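Product Review: Evida Burr Grinder, Countertop Model

Reviewed by Eliseo Olvera, with additional testing by Kwabena Dramani
Published 11th April

The Evida is an electric burr grinder intended for households that prepare between two and eight cups of coffee a day. It is sold with a bean hopper, a grounds container with a press-on lid, a cleaning brush and a printed guide. The unit reviewed was purchased at the regular retail price through the Skekent online store and was used daily for 48 days before this report was written.

Assembly is limited to seating the hopper and turning it until it locks. The guide explains this clearly, although the diagram for removing the upper burr is small and would benefit from a second view. The power cord is stored in a recess under the base. It is shorter than we would prefer, and buyers whose outlets are not directly behind the work surface should measure before ordering.

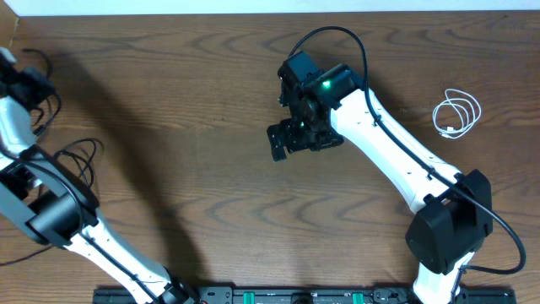
Placement of a grinder deserves more attention than it usually receives. The Evida stands on four rubber feet and requires a level surface with enough clearance above it for the hopper to be lifted off. A medium-brown wooden tabletop with a strong wavy grain, set against a white wall, is attractive in a room, but dark grounds are harder to see against the darker streaks than they would be on a plain pale counter. Owners of such a table may wish to place a light-colored tray beneath the machine. The grounds container releases a small amount of coffee each time it is withdrawn, and this remained the case after the lid had been adjusted as the guide recommends.

Grind quality is the strongest feature of the product. The dial offers 16 positions, and each produces a clear change in the cup. Positions four through six gave good results for espresso in our tests, while positions nine and ten were suitable for drip machines. The coarsest settings, intended for a French press, left more fine particles than expected and gave the finished coffee a slightly muddy texture. Mr. Dramani repeated the French press tests with a lighter roast and recorded the same outcome.

For comparison, we also used the Zamfir hand grinder during the same period. The Zamfir produced a more even coarse grind and costs considerably less. It is slow, however, and preparing enough coffee for four people requires patience. Households that make espresso only on occasion may find it sufficient.

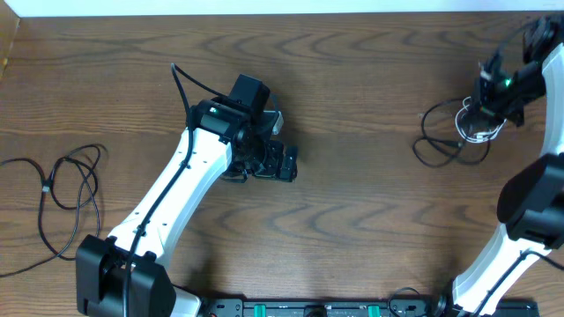 Noise is moderate. The Evida can be heard in an adjoining room with the door open, but conversation beside it remains possible. A full hopper was ground without interruption and the motor housing became warm to the touch, never hot. The timer is accurate and retains its last setting after the machine has been unplugged.

Cleaning should be carried out every two weeks. The upper burr lifts out by its handle, and the brush supplied reaches most of the chamber. Oily dark roasts collect in the chute — a narrow passage that the brush does not enter fully — and a wooden skewer was needed to clear it. The hopper and container may be washed by hand. Neither is approved for the dishwasher.

The warranty covers parts and labor for two years and is administered by Ernulari, which also supplies replacement burrs. We contacted the service department in March with a question about the chute and received a complete written answer in three days.

The Evida is recommended for espresso and drip coffee. Buyers who rely mainly on a French press should consider another model, or keep a hand grinder for that purpose. Replacement hoppers are listed under part number 406 and replacement burr sets under part number 1069.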